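12th May. Bench 2, me, Trefor in for the second half.

Went back over the small-object list for Meredith. Emiliano Carretero wants it down from whatever it had grown to by February, and I can't say he's wrong. We have 795 lines in the Turirum sheet and a fair share of them say "cup, misc". I wrote most of those.

Main job was the tan cup with the little figure on the rim, and what goes in it. The pink brush is down as "comb" in one column and "hairbrush" in another, which makes two items of one and explains why Trefor spent part of the morning looking for the other. Have put "brush/comb, pink" and will defend that to anyone. The cup stays as "cup, tan, figure on rim". Trefor wanted to give the figure its own line - refused.
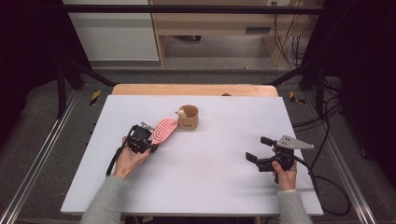
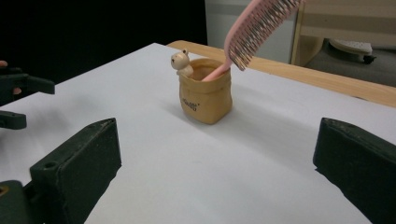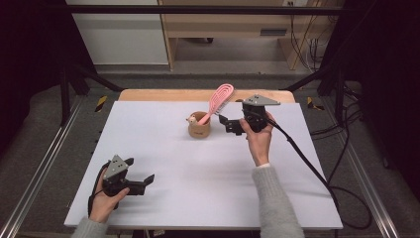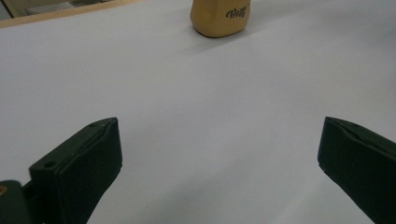
Size of the cup still missing from the sheet. I measured it last time and wrote the number on a Droma packing slip, so that's gone. Do it again with the good calipers, if Wavley ever send them back.

Also to sort:
- white board wants a wipe before the next lot, and not with the blue stuff
- one name for each colour. We have tan, beige, sand and "biscuit" (Trefor)
- the sheet falls over at up to 3000 rows, according to Emiliano. We are safe for now
- 6 lines with no item name at all, only a tick. Ticked by me, apparently

Trefor has the sheet until tomorrow. Don't edit the colours while he's in it.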